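Intermittent overcurrent on the gripper, and what it was
Posted 20 March 2025 in Bench notes

The short version: the gripper was dropping out in the middle of a close command because a crimp was bad, and the firmware made the fault look like something else. The long version follows, mostly so that I can find it again.

The symptom first appeared during tabletop runs. The arm would descend, the fingers would start to close, and the controller would log code 122 and release. Code 122 on this board is overcurrent. It happened once in 60 cycles at first, then several times in 50. Power cycling cleared it, which encouraged me to ignore it for longer than I should have.

Overcurrent on a close command normally means the fingers are stalled against each other or against something hard. I checked the closed position offset, found it slightly past contact, and backed it off. The fault rate did not change. I then swapped the servo for a spare. The fault rate did not change. Bogdan Kołodziej suggested logging supply voltage next to current, which I had not done because the log line was already too wide to read.

The voltage trace settled it. Just before each 122 the rail sagged for a few milliseconds, the servo lost its position reference, and on recovery it drove hard toward where it thought the target was. The current spike was real, but it came second. The firmware checks current before it checks undervoltage and reports only the first fault it finds. Both bits were set in the raw status word the whole time — I was printing the decoded string.

The sag came from the power lead. One crimp had caught the insulation and only a few strands. With the wrist level it carried enough current. With the wrist rotated and the bundle flexed, it did not. Viola Parisi found it by tugging on each wire in turn while I watched the meter, and it came out in her hand.

The safety side bothers me more than the crimp. The release on fault is unconditional, so anything held gets dropped wherever the arm happens to be. On this table that means a marker or a battery. On the Pavurach rig, where the same firmware is running, it means a glass vial. I have asked for that rig to stay off until the fault handler is changed.

The same bench and the same arm:

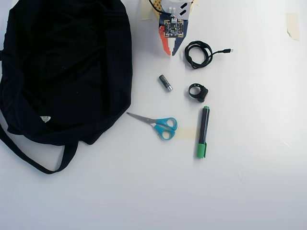
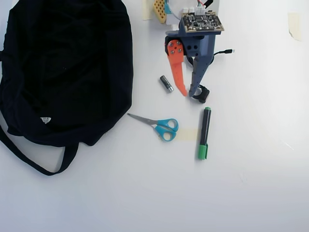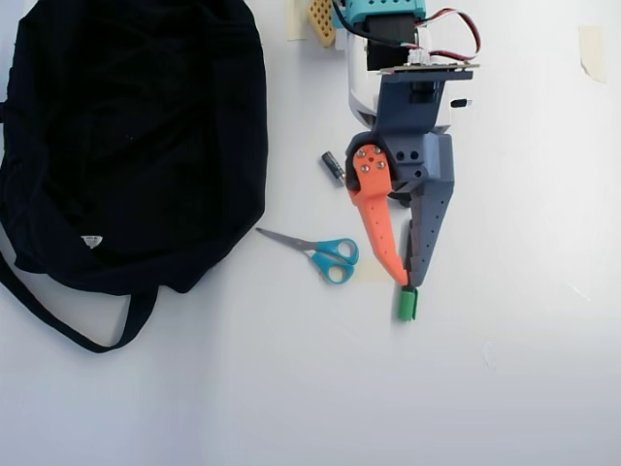

Changes made so far. The power lead is new, with a proper strain relief at the wrist. The log now records the raw status word. Undervoltage is checked first, and if more than one bit is set, all of them are reported. On undervoltage the gripper holds its last position and the arm stops, with release left to the operator.

After the rework I ran 3,556 close cycles at mixed wrist angles with no 122 and no undervoltage. I would like to repeat that in May, when the lead has had some wear. The hold behavior has only been tested by pulling the supply down on purpose — I have no data on it from a natural fault.

Still open: the spare servo runs warmer than the original at the same load, and I have not put the original back yet.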